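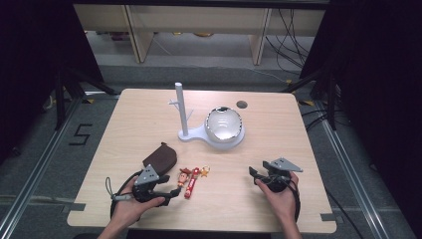 One parent wrote on our feedback sheet that she had never once read the back of a bottle of bubble mix, and why would anyone, the print is smaller than a grain of rice. Fair point. It came up again and again, so the report starts from there.

Product Warnings: Who Reads Them?
Student project report, Design & Safety module, Drisstead

What we wanted to find out
Whether people read the safety wording on things sold for children's parties (face paint, slime, washable sprays, bubble mix) and whether shorter wording gets read more. Also whether they remember any of it ten minutes later.

What we did
Paper survey, 204 filled in. Most handed out at the Meltasgate shopping centre, the rest at Indovbridge library. Then a smaller test. Two versions of a made-up label for a hair chalk, which we called Wan. Version A was the long sort, all one block, 815 characters. Version B was 200, with the eye warning first and in bold. Each person got one version, then a chat with us about something else, then a few questions about the label.

We had planned to do the test in December but the library room was only free earlier. So less time to write the questions. It shows in question 8, which asks two things at once and had to be left out.

What we found
Long label: most people stopped after the first line or so. Several said they "got the gist". Hardly any could say what to do if the chalk got in an eye. Nearly everyone remembered the age limit, probably from seeing it on other products.

Short label: better on the eye question, clearly. Worse on storage, as we had cut storage down to three words. Some people didnt trust it, they thought a short warning meant the maker was hiding something. We weren't expecting that and didn't have a follow up question ready.

Patch testing: almost no one does it. A few asked us what it was. Both labels said "patch test first" and neither said how.

Problems
Shopping centre answers were rushed, people had bags. More grandparents at the library, which may tip things. Labels were printed on plain paper, flat, and a real one curves round a tub. Text size the same on both, so this says nothing about small print, even though that is what most of the comments were about.

If we did it again
Real tubs. Three lengths of label. A proper quesiton on trust. Ask about glasses.

Related
Slime kits: what the box leaves out
Reading age of cleaning product labels
Survey sheet (blank copy)
Module handbook

Contact the module office | Copyright Drisstead student projects | Back to top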